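2022-02-16, Kneath gauge hut and bench notes

Level at the Kneath board was 30 cm under the sill when I got there, which is lower than I'd hoped after all that rain. The stoplogs are still in the wrong slots (somebody put the short one at the bottom again!) so the reading is only good for comparing with last week's, and I wouldn't send it to the Plekik lot as it stands.

Swapped the logger battery, cleaned the weed off the stilling pipe and reset the clock. The old float sticks in the bottom 9 cm of its travel. I've put a dab of grease on the pulley and it runs better, but I'd still like to pull the whole thing out in June when we can get at it without waders.

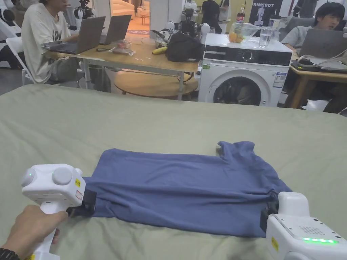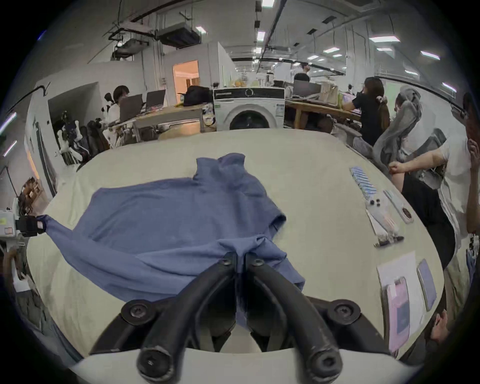
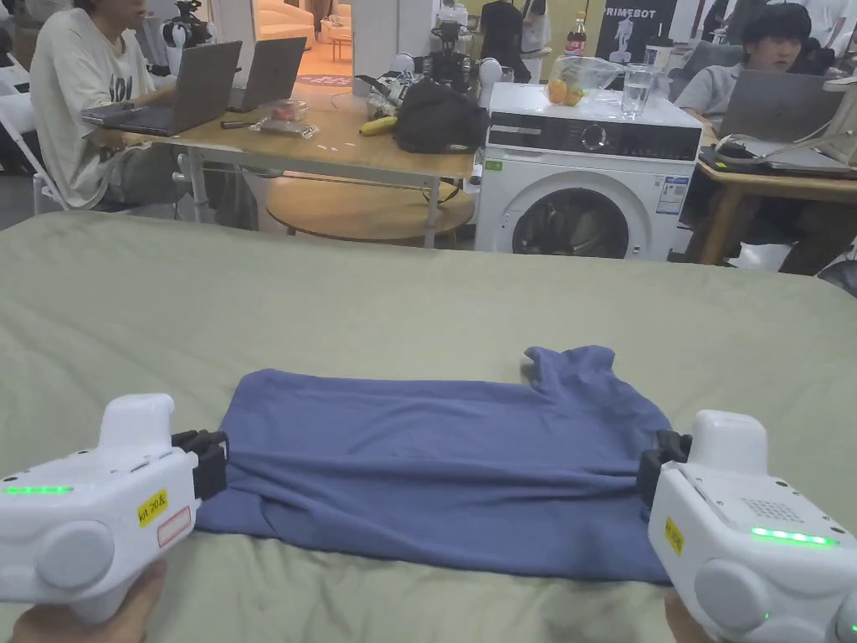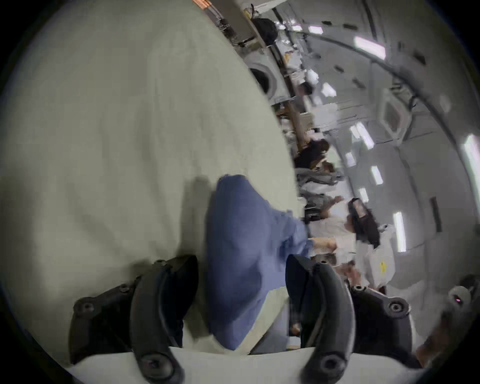 *Entry by Amândio Matos, Buvarley dam and lake levels notebook*

Back at the bench I went through the Buvarley file, mostly to see who is meant to open the low gate and when. The order says the lake owner keeps the minimum flow going, fine, but the mill sold the gate and kept the strip of bank you have to stand on to turn it. So the owner can't reach his own wheel without asking! I've written to Gostano for the old deed plan – they did the survey when the spillway was patched, and they must have a copy in a drawer.

Seven of the shore residents have sent in their own readings. Lovely of them, though two are measuring down from a dock and the rest up from a rock, and I haven't worked out the offsets yet. Please don't merge those into the main sheet until I have.

To do: paint the new zero mark at Kneath, ring about the 30 mm valve for the drain line, and find out whether the petition hearing needs the raw logger files or just the plots. The spare key to the hut is back on its hook.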